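Spelling practice at our kitchen table, a thread. My second grader gets 15 words a week and used to fight me on every one of them.

1/ We quit copying words three times each. Now she "paints" them on the wall with a dry brush, big letters, saying each sound out loud.
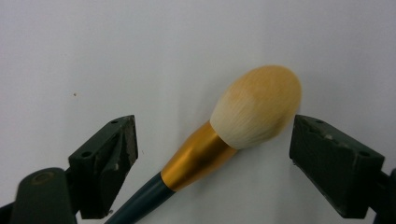
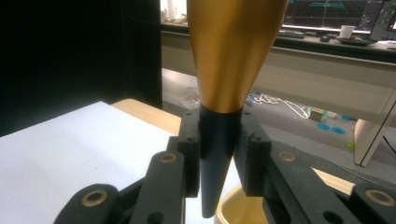 2/ Words she misses go in a jar. On Friday nights we pull 2 and she makes up a silly sentence for each. "Because" has been in there since September.

3/ Yuk-lan Shek, who teaches down the hall from her class, gave me a list of 198 common words. We've crossed off 67.

4/ Skip the timer. We tried it and she guessed more.

5/ For older kids, have them quiz you and get a few wrong on purpose. My nephew loves catching my mistakes.

Will post the word list once I've typed it up.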